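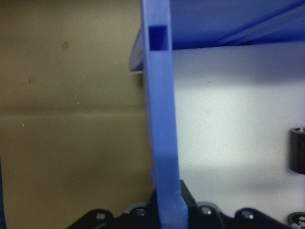

Who can change the speaker list once a town hall has opened?
Only the meeting clerk and the deputy clerk. Staff signed in as greeters can add a person to the end of the list, but they can't move or remove a name.

Section 3. Setting up a constituent meeting in Ritex

Before you start, have the district roll loaded and the room details on hand. The screens in this section use the Gedemness district office, which has 3556 households on its mailing roll and a hall with 313 seats.

1. Sign in as clerk and open Meetings, then New Meeting.

2. Enter the title, the location and the name of the representative. The title appears on the public sign-up page exactly as you type it.

3. Set Seats to the posted limit for the room. Press and staff seats count toward this number.

Caution: Lowering the seat limit after sign-up opens does not cancel seats already given out. You will have to release them by hand under Attendees.

4. Under Speakers, choose Drawn or First Come. Drawn is the default – names are picked when you press Close Sign-Up.

5. Enter the number of speaking slots. Gedemness uses 17, with two minutes each.

6. Add the deputy clerk. In the sample meeting Natsumi Matsuda is clerk and Masanobu Morikawa is deputy.

7. Press Save, then Publish.

Note: A published meeting can be edited but not deleted. To call one off, set its status to Canceled. Everyone signed up gets a notice by email, or by text if they gave only a phone number.

Checking addresses at the door

Greeters can look people up by last name or street. If there is no match, tap Not on Roll and enter the address. The person is seated as a guest and can't be drawn to speak unless the clerk allows it.

Caution: Do not leave the lookup screen facing the line. It shows home addresses.

Note: Rolls exported from Eltach before Nov 30, 2025 have no apartment field. Load a fresh export before your December meetings. For rolls kept in Yurchenko, see Section 5.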